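Lekholm 900 Re-proofing Wash for Outer Garments

Product group: Garment care, liquid
Supplied by: Ondside
Pack: 900 ml bottle with measuring cap
Pack status: In stock

Lekholm 900 is a wash-in water repellent for jackets, overshirts and padded coats. It cleans and re-proofs in one cycle and leaves no film on the drum. It contains no bleach, optical brightener or added scent. The liquid is pale and thin, and should be shaken before measuring.

Suitable for: cotton, polycotton, polyester, nylon, synthetic padding.
Not suitable for: wool, silk, leather, waxed cotton, down with a water-soluble lining glue.

Preparation

Empty the pockets and close all zips and press studs. Brush off dried mud. Lay the garment out and check cuffs, collar and seams for greasy marks, which repel water and proofer alike. Treat these with a little neat liquid and leave for ten minutes. Wash dark items separately the first time.
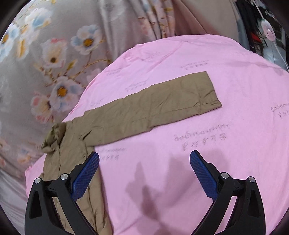

Dose is one cap per garment, two caps for anything padded. Do not exceed two garments per load. Pour into the drawer, never on to dry cloth in the drum. Run a full synthetic cycle at 30°C with a slow spin. Fabric softener must not be used in the same cycle or in the one before it — residue in the drawer is the usual cause of patchy results, so rinse the drawer first.

Drying and curing

The finish sets with gentle heat. Tumble on low until dry, then for a further ten minutes. Where the care label forbids tumble drying, dry flat and press on a cool setting through a cotton cloth. Padded items should be turned every few hours and the filling eased apart by hand while damp.

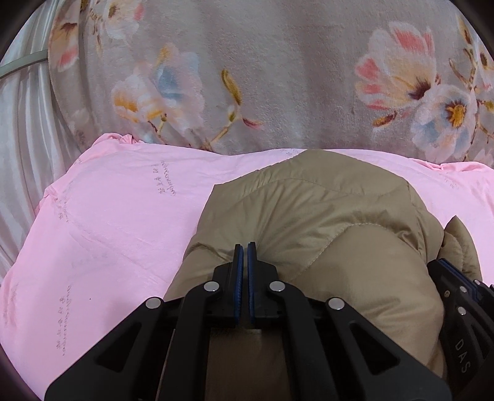
Test results

Surface rub test: 2,000 cycles on polycotton twill, finish still beading at the end of the run. Tested in April by Babita Vishwakarma at our own bench. Results on older cloth will be lower. The full test sheet is sent on request.

Storage

Keep upright between 5°C and 25°C. Frozen product separates and cannot be recovered. Use within 2 years of opening.

Related products

Flerkitz Cuff and Collar Brush, nylon bristle
Lâm Pressing Cloth, unbleached cotton
Lekholm Spray-on Proofer, for items that cannot be machine washed

Trade orders and technical questions: Aidan Costello, Ondside sales desk. Page last revised 14th May.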